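Week 9 – daylight and windows, basics

(catch-up notes, pls read before the Lougher site visit. Slides go up later. Reading is still Vaughan ch. 2, the other one is optional)

**Where we got to last time**

- heat loss thru walls, done. U-values, done. If you missed it get the sheet from Albertina Gouveia, not from me
- today = light. Different problem, same hole in the wall

**Terms you need**

- *Daylight factor* – light at a point indoors divided by light outdoors under an overcast sky, as a percent. Overcast on purpose. Direct sun not counted
- 2 percent average = room feels reasonably daylit, lamps on some of the time. Under that, people switch the lights on and leave them on
- *No-sky line* – the line in a room past which you can't see any sky from desk height. Behind it = gloomy, whatever the wall color
- *Head height* – top of the glass measured from the floor. Matters more than sill height. Write this down, it was missed on half the quizzes last year
- *Mullion / transom* – upright bar / cross bar. A lot of builders say mullion for both. Fine in conversation, in your drawings use the right one
- *Reveal* – the side of the opening, between frame and wall face. Splayed reveals soften the jump from bright glass to dark wall

**Rule of thumb for depth**

Useful daylight reaches in to maybe twice the head height. Side-lit rooms only, windows on one wall. Deeper than that you want a second wall, a rooflight, or you accept electric light at the back.

Kakska school (the old block, before the refit): low heads, deep rooms, back two rows always under the lamps. They raised the heads and left the sills alone. Glass area hardly changed. Huw Vaughan's survey has the readings, table is in his chapter.

**Obstructions**

- whatever stands opposite eats sky. Neighboring roofs, overhangs, trees (trees are worse in summer obviously)
- measure the angle from the middle of the window up to the top of the obstruction
- Gralmont terrace: ground floor rooms lose nearly 61 percent of their sky, top floor next to none. Same window all the way up. Architect should have made the lower ones taller and didnt

**Surfaces**

- ceiling first, then walls, then floor. Pale ceiling does the most work at the back of the room
- table tops count too – dark desks under a window make the glare contrast worse
- dirty glass: take off a bit for a clean office, a lot more for a workshop. Table in ch. 2

**Frames**

- the frame takes its share. Thick timber sections + a cross bar can cost you a good slice of the opening, so always work from *glass* area, never from the hole in the wall
- Trinport library: 14 windows, lovely heavy frames, everybody calculated from the hole and everybody came out too high
- color of frame: pale inside face is kinder to the eye, dark frame agaisnt bright sky = hard edge
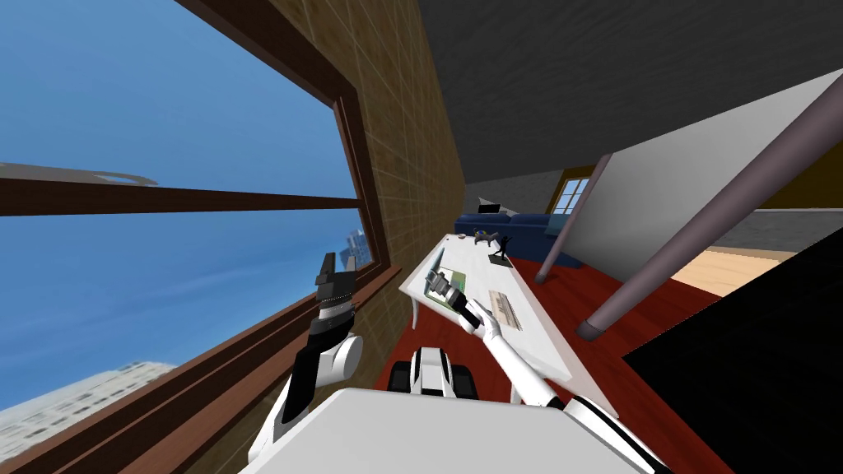
**Why measure under an overcast sky and leave out the sun?**

An overcast sky is close to the worst ordinary case and it gives about the same result whichever way the window faces. Clear skies shift by the hour, so two readings taken in the same room won't compare.

**Glare, quickly**

- sky seen at desk level next to a dark wall is the classic one
- fixes: splay the reveal, lighten the window wall, blinds last
- blinds that stay down all December are the same as no window

**To do**

1. Pick a room you can get into twice. Sketch the section, mark head, sill, desk height
2. Draw the no-sky line. Pencil is fine
3. Glass area, frame taken off. Show the working
4. One paragraph on what you'd change and why. Not a page, a paragraph

Light meters: sign out from room 94, bring them back the same day with the cap on. Bring boots for Lougher.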